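The Shop on the Corner

Branwen Humphreys had kept the general store in Preltbridge for 31 years, and her father Gwilym before that, so when word got round in December that Nenero was going to open on the old dairy field, people came in all day long just to lean on her counter and tell her how sorry they were. Not many of them bought anything, mind you.

"Foreign money," said Bleddyn Gronow, who had come for stamps. "They'll have 200 kinds of cheese up there, Branwen."

"And how many do you buy from me?"

He thought it over quite seriously. "Two," he said.

She laughed then, for the first time that week, and gave him his stamps and a slice of the fruit loaf that hadn't sold. That evening she sat up late with the account book and the letter from the Phillips family, who wanted to buy her lease – a kind letter, written by Beca Phillips herself in blue ink, and full of questions about the roof. 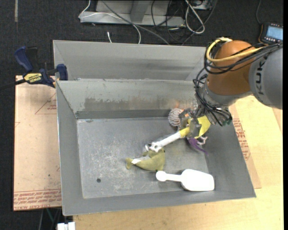
A gray metal bin, with a robot arm at work over it.

In the morning she walked up to the field with her father's old scarf on and looked at the pegs and the string and the great puddles for a good long while. Rhona Menzies was there already with her dog.

"Will you sell?" Rhona asked.

"I might," said Branwen. "But I've bread to put out first, and you owe me for the eggs."

They went back down the hill together, the dog running on ahead.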